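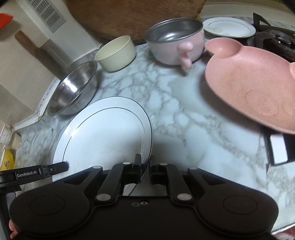

3. Le parcours de visite comme objet d'étude

Accueil | Numéros | Auteurs | Soumettre | Contact

L'exposition annuelle des étudiants de l'école Prarker offre un terrain d'une richesse étonnante ! On y trouve côte à côte des affiches, des livres d'artiste, de la céramique et du textile, accrochés par celles et ceux qui les ont faits. Notre question était simple : dans quelle mesure l'ordre des salles oriente-t-il ce que les visiteurs retiennent ?

Figure 3. Plan de travail et assiette blanche.

3.1 Corpus et terrain

L'édition étudiée réunissait 183 œuvres réparties dans sept salles de la halle Oltell. Elle a accueilli près de 2 000 visiteurs, un public mêlé de familles, d'anciens élèves et de professionnels du quartier. Nous avons mené 20 entretiens à la sortie, tous enregistrés avec l'accord des participants, puis transcrits intégralement. La grille d'entretien reprend celle que Francine Caron avait mise au point pour les galeries associatives, avec une rubrique supplémentaire consacrée aux cartels.

3.2 Ce que disent les visiteurs

Le premier résultat nous a franchement réjouis. Les personnes interrogées parlent très peu de techniques ou de filières – elles parlent de voisinages. Une série de sérigraphies placée en face de vases émaillés devient, dans leurs récits, « la salle des bleus », alors que les deux projets relèvent d'ateliers différents et que leurs auteurs ne s'étaient pas concertés. La salle Yao, pensée par l'équipe d'accrochage comme un simple passage, revient dans la majorité des entretiens. On s'y arrête, on y revient, on y attend quelqu'un.

Les cartels jouent un rôle plus discret que prévu. Leur lecture est souvent différée : on regarde, on s'éloigne, puis on revient chercher un nom ou un titre. Plusieurs visiteurs regrettent toutefois que l'année d'études n'y figure pas.

3.3 Comparaison avec le parcours Zuvero

Le parcours Zuvero, monté en septembre dans les mêmes murs, suivait un ordre strictement disciplinaire. Les souvenirs recueillis y sont plus précis sur les objets, mais plus pauvres sur les liens entre eux. Ce contraste est passionnant et mérite une enquête plus large, avec un second passage auprès des mêmes personnes quelques mois après la visite. La section 4 en présente le protocole.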